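Family says gran's house is "tied" and won't sell until a pastor clears it. Anyone been through this?

Posted in: Faith, Belief and Family

marrowfat_jim
Long one, sorry. My wife's side are church people, and I'm not really, though I go at Easter and I've got no quarrel with anybody who does. Her gran died the winter before last and left the house on Prendergast Road to four grandchildren equally. It has been up for sale twice. Both buyers pulled out, the second one very late on, after we'd already paid for searches and all the rest.

Now one of the cousins has been to see a visiting preacher who does deliverance meetings at the old Cumeser bingo hall. He told her the house has been "tied" by a jealous relative and no sale will go through until it's untied. For this he wants 2,000 pounds, which he calls a seed. The cousin wants it to come out of the estate before anything is shared out. My wife is wobbling. The other two are split.

Has anyone dealt with this sort of thing without the family falling to bits?

tidewrack
Don't pay it. I don't care what anyone believes, a man who names a price before he's set foot in the house is selling something.

Olamide_B
I'd be a bit careful with the tone here. I grew up with this and plenty of people I love take it very seriously. My mum had a house prayed through after my dad passed and it did her a world of good, she slept properly for the first time in months. But no money changed hands! The pastor had a plate of rice and went home on the bus. So my question for the OP would be, is this man attached to any actual church? Who does he answer to?

marrowfat_jim
As far as I can make out he answers to himself. There's a leaflet with the name Osovus Ministries on it and a mobile number, that's your lot. The bingo hall meetings start at 7pm and go on till gone eleven. My wife went to one in March with the cousin and said the singing was wonderful and the rest frightened her.

pewter_and_pine
Who is the "jealous relative" meant to be? In my experience that's the part that does the real damage. Money you can get over. My aunt was named in something like this when I was a teenager and half the family didn't speak to her for 16 years. She was a dinner lady. She'd done nothing to anybody.

marrowfat_jim
He hasn't given a name, he said it was "a woman who has eaten in the house". Well, that's every woman in the family and most of the street.

tidewrack
Oh, that's a classic. Vague enough that everyone fills in the person they already can't stand.

Olamide_B
Yes, I'm with tidewrack on that bit. It's cold reading with a Bible in its hand and it makes me cross, because it drags down the people who do this properly.

gracenotes77
I'm going to disagree with most of you. Scripture is quite plain that there are powers at work in the world that we don't see. I've sat in a house that felt wrong, and I've sat in the same house after prayer and it was like somebody had opened all the windows. Two sales falling through could be chance. It could also be something else, and I don't think it's kind to laugh at the cousin for asking.

tidewrack
Nobody's laughing at the cousin. Sales fall through all the time, mine did, and the only thing haunting my flat was the damp.

gracenotes77
You were laughing a little bit.

tidewrack
Fine, a little bit.

marrowfat_jim
No falling out please, I get enough of that at home. Grace, I do take the point. Would you pay the 2,000 though?

gracenotes77
No, I wouldn't. Freely you have received, freely give. If he has the gift he can use it for nothing. Ask the minister at gran's own church, the one who took the funeral. That would be my first port of call.

HendricksR
Hello, Reshma Hendricks here. I use my own name on here as I'm a lay reader and people ought to know who they're talking to. Most of the mainstream churches have someone whose job is exactly this. It's usually very undramatic. They come round, they listen for a good while, they pray in each room, they have a cup of tea. There is never a fee. I've sat in on a few of these visits, and more often than not what the family needed was to say out loud that they missed the person. I'd also gently ask whether anyone has really cleared the house yet. Families can be very slow about that, and buyers do notice.

marrowfat_jim
Reshma, you've got us bang to rights there. It's still more or less as she left it, and I think the second lot of buyers walked round with gran's cardigan over the back of the chair. We have started, in fits and starts. My wife's been going over on her days off and I tag along to carry.
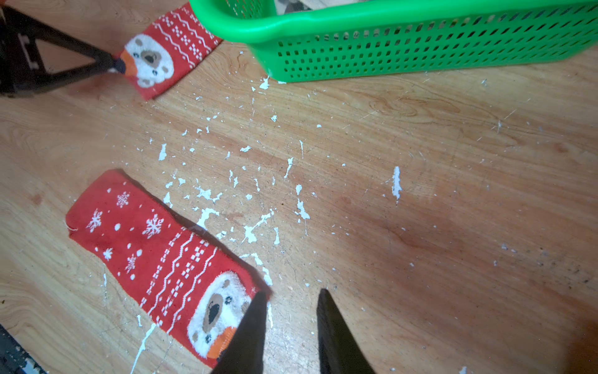 Sorting day. Christmas socks, green basket, and plenty of bits still to sweep up.

We got two rooms done and then she found a biscuit tin of letters and that was the end of the work for the day.

pewter_and_pine
Aw, the socks. My nan had a whole drawer of Christmas ones and we buried her in a pair.

Olamide_B
The socks have finished me off! Please keep the letters somewhere safe. People chuck those and regret it.

bramble_ken
Coming at this from the dull end. I was executor for my brother. I'm no solicitor, but I'd be very wary of taking that money out of the estate before it's shared out unless every one of the four agrees to it in writing. Who's the executor? If it's one of the four they could land themselves in bother with the others. If the cousin wants to pay for it, she can do it out of her own share once she has it, and then it's her business.

marrowfat_jim
My wife is executor, which is half the trouble. She's the one who gets rung up at ten at night.

bramble_ken
Then she's got a perfectly good answer. "I can't, I'd have to explain it to the solicitor." I used that about everything for a year. Worked on my sister-in-law and she could argue with a gatepost.

tidewrack
Why did the buyers pull out, out of interest? Did anybody ask?

marrowfat_jim
First couple split up. Second one we were told "concerns following survey" and the agent went all vague. The agents are Wunex and they've not been brilliant. We were charged 142 pounds for a new set of photos and they're the same rooms with the curtains open.

tidewrack
So there's a survey out there saying what's wrong with the house and the family is asking a preacher?

marrowfat_jim
When you put it like that.

gracenotes77
You can do both, you know. Get the roof looked at AND say a prayer. I've never understood why people think it has to be one or the other.

Olamide_B
Grace, yes, exactly this. My pastor's favourite line is that God made plumbers as well.

pewter_and_pine
Can I ask about the cousin herself? Is she all right? When my family went through it, the one who'd gone to the "prophet" was having an awful time that had nothing to do with any of it. She'd lost her job and hadn't told a soul.

marrowfat_jim
That's a fair question and I don't know the answer. She was closest to gran, she did most of the caring at the end. She's been very quiet since, apart from this. I think she has already given him something. My wife saw a bank message on her phone for 1,082 pounds and she snatched it away.

bramble_ken
Ouch. If she paid that by bank transfer, tell her to ring the bank and have a chat. No promises, but they've heard it all before and they won't laugh at her.

HendricksR
Jim, I'd leave the money for the moment and go and see her. Just you and your wife, and take something to eat. If she did the caring then she may be the one finding it hardest to let the house go, and a house that "can't be sold" might be a comfort to her in a funny way. I could be miles off, I've never met her. But I would start there and leave the survey and the preacher for another visit.

gracenotes77
Reshma is right. And take her one of the letters.

tidewrack
I still think someone should report him.

Olamide_B
Report him by all means, but after they've seen her. If she feels they've gone for her pastor first she'll dig in and they'll lose her. I've watched it happen with two of my own cousins.

tidewrack
Don't agree, he'll be on to the next family by then. But it isn't my cousin, so.

marrowfat_jim
Thanks all, even the ones bickering. I read most of this out to my wife over tea. She cried at the bit about the caring. We're going round tomorrow with a lasagne, and she's picking out a letter now, there's one where gran goes on for a page and a half about the cousin winning an egg and spoon race. I've emailed Wunex as well to ask what the survey said. Will let you know.

pewter_and_pine
Please do. And see if she wants the socks.

bramble_ken
Get Wunex to put it in writing, whatever they come back with.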